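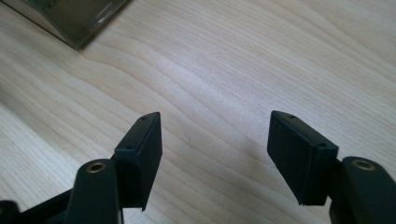

Unit 3: Planning a purchase of hand-held grippers
Course notes, Equipment Planning for Small Automation Labs
Instructor: Ursina Gasser. Lab sessions: Cyrill Berchtold

Read these notes before the budgeting session in March. Bring a calculator and your draft equipment list.

1. What goes on the list

Students usually start with the gripper and stop there. A quote for a hand-held gripper covers the body, the fingers and one set of pads. It often leaves out the camera mount, cables, storage and spare parts. Put each of these on its own line, even if the amount is zero, so that whoever approves the list can see you thought of it.

Pads get their own line in every budget we write. They are the part that touches the work and they wear first. Before ordering, ask the supplier three things: whether the pads can be bought separately, whether left and right are the same part, and what tool is needed to change them. Get the answers in writing.

2. Worked case: Dimitz training room

Dimitz wants to set up one bench for recording pick-and-place tasks by hand. The ceiling is 1000 dollars, tax included. Ruvmont quoted 765 dollars for one complete gripper with tax and shipping. Spare pads are 19 dollars a pair, also with tax.

Gripper, complete: 765
Spare pads, 3 pairs: 57
Subtotal: 822
Left under the ceiling: 178

The 178 dollars has to cover storage for recordings and anything needed for the bench. Pludesia offered a lower price on the gripper but would not sell pads separately. Work out how many pairs of pads Dimitz could buy with the remaining money if it spent nothing else. (Nine pairs, with 7 dollars left over.) Then decide whether you would do that, and write two or three sentences explaining your choice.

3. The bench

Use a table you already own if it is level and does not rock. Check the finish under the room lights. Pale wood is fine for most tasks. Glossy items near the work area can throw reflections into the recording, so plan a shelf for them and include the shelf in the budget if you have to buy it.

Measure the widest object you plan to pick up and compare it with the full opening of the fingers. Zwahlen lists the opening on the second page of its data sheet. Other suppliers may only give it on request.

4. Timing

Order spares with the first shipment. A separate order later means paying shipping twice, and the bench may sit idle while you wait.

For the next session: a one-page list with prices, supplier names and a date for each quote. Quotes without an expiration date will be sent back.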